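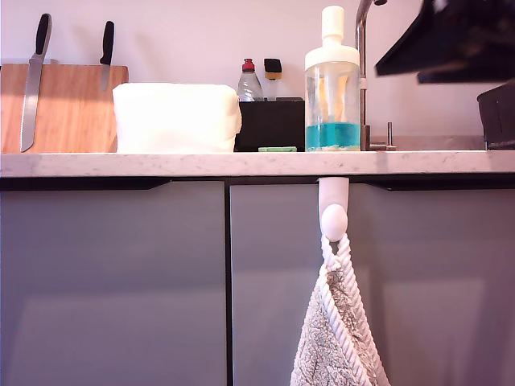
싱크대 앞, 수건이 걸려 있는 모습. 목요일 오후 연습 주방에서.

홈 | 회사 소개 | 키트 | 대여 | 문의

분류: 우리 이야기 > 만드는 사람들

안녕하세요, 발타드(Valtard)입니다! 저는 여기서 제품을 맡고 있는 아를린두 아후다(Arlindo Arruda)예요. 회사 소개를 쓰라는 말을 들은 게 5월인데 이제야 앉았네요. 연혁표 같은 건 영 재미가 없어서, 그냥 제가 평소에 손님들한테 하는 얘기를 그대로 옮겨 볼게요.

저희가 파는 건 '패드스테드(Fadstead)'라는 주방용 로봇 팔 키트예요. 팔 하나, 그리퍼 하나, 제어 상자 하나, 그리고 조리대 위쪽에 다는 레일까지 한 상자에 들어 있어요. (상자가 좀 큽니다. 엘리베이터 문 폭은 꼭 재 보고 주문해 주세요!) 주로 대학 연구실이랑 가전 회사 개발팀에서 사 가시고, 요즘은 직업학교에서도 연락이 꽤 와요.

시작은 세 명이었어요. 저랑, 기구 설계하는 친구랑, 소프트웨어 하는 친구. 원래는 공장용 그리퍼를 깎던 사람들인데, 점심 먹고 설거지 당번을 정하다가 "이걸 팔한테 시키면 안 되나?" 하는 말이 나왔거든요. 그날 바로 해 봤죠. 컵을 하나 깨 먹었고요. 두 번째 컵도 깨졌고요. 그런데 다들 너무 신나서 저녁까지 집에 안 갔어요.

그 뒤로 사무실 한쪽에 진짜 주방을 들였어요. 모형 말고 진짜 조리대, 진짜 수전, 문짝 달린 하부장까지요. 저희는 여기를 '플래드우드(Pladwood)'라고 불러요. 회색 돌 상판에 회색 문짝이라 꽤 차분해 보이는데, 로봇 입장에서는 까다로운 물건투성이예요. 투명한 세제통은 깊이 카메라가 싫어하고, 반짝이는 수전도 싫어하고, 자석 칼꽂이 옆으로 지나갈 때는 저도 아직 숨을 참습니다. 초록색 수세미는 작고 납작해서 집는 각도 잡는 데만 한참 걸렸어요.

그리고 수건! 수건 얘기를 하면 제가 말이 길어지는데요. 흰 고리에 끈을 걸어 두는 수건 있잖아요. 사람은 안 보고도 거는데, 팔한테는 이게 정말 어려운 문제예요. 천은 잡을 때마다 모양이 바뀌고 끈은 고리 끝의 동그란 부분에 걸려 버려요. 저희 연습 기록을 보면 수건 걸기만 3,602번이에요. 컵 옮기기가 2,275번이니까 얼마나 매달렸는지 아시겠죠. 지금 나가는 그리퍼 손끝이 예전 것보다 얇아진 것도 그 연습 덕분이에요.

소프트웨어는 '카리미(Karimi)'라고 따로 이름을 붙였어요. 팔을 손으로 잡고 움직여서 동작을 가르치고, 화면에서 구간을 잘라 다듬는 방식이에요. 코드를 쓰고 싶은 분은 쓰셔도 되고, 안 쓰셔도 기본 작업은 다 됩니다. 키트에는 미리 다듬어 둔 주방 동작이 124개 들어가요. 병 세우기, 수세미 집기, 수건 걸기 같은 것들이요. 집집마다 고리 높이가 다르니까 설치하고 나서 한 번은 맞춰 주셔야 해요.

못 하는 것도 말씀드릴게요. 칼은 안 잡습니다. 기본 동작에도 없고, 문의하셔도 안 넣어 드려요. 물에 푹 담그는 작업도 지금 그리퍼로는 안 돼요. 방수 손끝은 시험 중인데 아직 제 마음에 안 들어서 날짜를 약속 못 드리겠어요. 그리고 느려요. 사람이 치우는 속도를 기대하고 오셨다가 웃고 가시는 분도 계신데, 저는 그 느린 걸 보고 있으면 괜히 응원하게 되더라고요.

사는 게 부담스러우면 대여도 됩니다. 최소 기간은 한 달이고, 설치는 저희 기사가 가서 해 드려요. 첫날은 제가 같이 가는 경우도 많고요(커피는 제가 사 갈게요). 반납하실 때는 원래 상자만 챙겨 두시면 되고, 완충재까지 있으면 정말 감사하죠.

구경은 매주 목요일 오후 두 시부터 받아요. 플래드우드에서 팔 움직이는 거 보시고, 직접 손으로 잡고 동작도 하나 가르쳐 보실 수 있어요. 댁이나 연구실에서 쓰는 물건을 들고 오시면 더 좋고요! 이상하게 생긴 병, 손잡이 빠진 냄비, 다 환영입니다. 예약은 위쪽 문의 메뉴에 이름이랑 인원만 남겨 주세요. 답장은 대개 제가 직접 씁니다.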